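Notes from the Sarkley visit, typed up on the train back so excuse the state of them. Signal keeps going.

## Getting there

Left at stupid o'clock. 90 minutes door to door if you get the fast one, which we did not. Change at the junction, then the little two-coach thing that stops at every field. Sarkley station has no ticket office and one bench. Walk down the hill past the chapel, left at the garage, keep the river on your right. No sign for the works until you're nearly standing in the yard.

The open day runs from ten until four. Go early. By noon the queue for the print floor was back to the gate and there's no shelter if it rains, and it rained.

## What it is

Jurić is a cloth printer. Family firm, tablecloths and tea towels mostly, a bit of curtain fabric when somebody orders it. They have one open day in spring and one in December and this was the December one, so the shop was heaving and the tours were a bit rushed. £2 to get in, under-fives free, goes towards the roof.

Tour groups are kept to 12. Ours was more. Couldn't hear much at the back, so some of what follows is what I caught over the noise.

## The print floor

Long room, low windows, smells like a school art cupboard. The tables run nearly the whole length and the cloth gets pinned down before anything else happens. Screens are lifted by two people, one each side, squeegee passed across the middle. No talking while they do it. One colour per screen, so a design with greys and a colour on top means going all the way down the table, waiting, then going all the way back.

The waiting is most of the job, the guide said. Paint drying, basically. On a damp day they lose an hour or more to it and on the day we went they'd given up on the big table and were doing small stuff.

Lining up the second colour is the bit I'd have paid the money for by itself. Little metal stops along the rail, each one set by hand. A hair out and every petal has a shadow. They had a bin of cloths where that had happened, sold off cheap by the door, and to be fair you'd have to be looking for it. I bought one. Already wish I'd bought two.

## The drawing room (not that kind)

Upstairs, steep steps, mind your head. Old pattern books going back to whenever, all plants. Ferns, seed heads, roses, something that might be a thistle. They still draw everything in pen first and it's then blown up for the screens. You can look through the newer books but the old ones are behind glass.

Got told the fern design is their best seller and has been for years, and that the roses were only added beacuse a shop asked for a bit of colour. The plain grey one sells to people with plain houses. The guide's words!

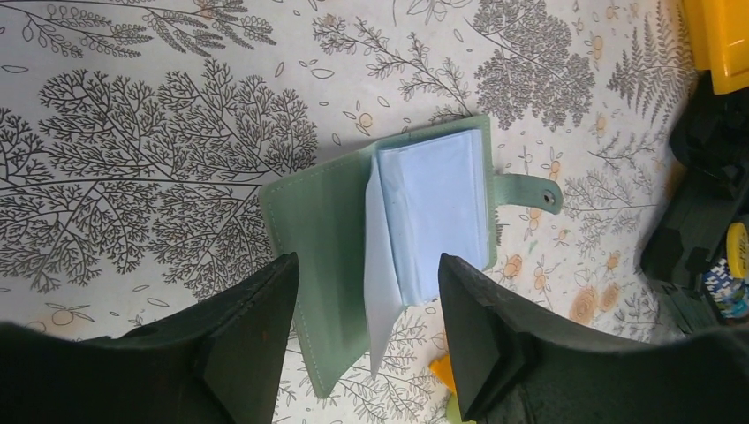
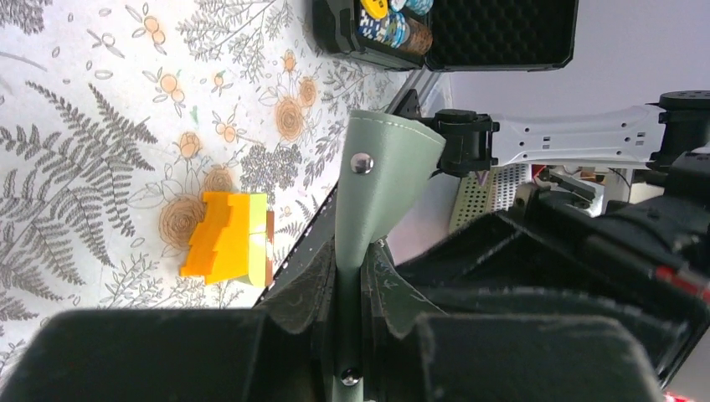 Hard to judge a cloth folded up on a shelf, so it's worth having a good look at them spread out. The line drawings are much finer than you'd think and the repeat is big, so a small table only gets part of it. Measure before you go. I didn't, had to guess, we'll see.

## Wash and press

Quick one this. Tub, steam, a big roller press at the end that flattens everything with a thump you feel in your feet. The heat in there is lovely in December and must be horrible in July. Cloths go through, get folded by hand, get a paper band round them. 26 to a box. Kids in our group liked this room best by miles.

Washing advice as given: cool wash, inside out makes no difference on a tablecloth obviously, don't tumble it, iron while still a bit damp. Gravy is fine. Turmeric is not fine, ever.

## Food

Cumatus had the stall in the yard. Flatbreads, bean stew, very good pickles. Cash or card. Eat it standing under the lean-to with everyone else's umbrella dripping down your neck. Run out of the stew by half one so if that's what you want, eat before the tour.

Tello is the café by the bridge, proper chairs, warm, slow. Went there after. Tea came in a pot with a knitted thing on it. Cheese scone the size of a fist. The window seats look straight across at the back of the works and you can see the steam going up from the press room.

## Practical bits

- Toilets: one, by the shop, long wait
- Pushchairs ok on the ground floor, no chance upstairs
- No lift
- Floor is uneven in the print room and sticky in places, don't wear anything nice on your feet
- Parking is in the field behind the chapel, which was mud. Train better
- Seconds bin gets picked over fast, go there first and carry your stuff round with you
- They don't post, so if you want it you're carrying it home

Last useful train is just before five. After that it's a long sit on the one bench. We ran for it up the hill with a wet bag of tablecloth and got on with a minute to spare.

Would go again for the spring one. Want to see the big table going properly, and the guide said they sometimes let people have a pull at the squeegee on scrap cloth if it's quiet. Will ring first and ask.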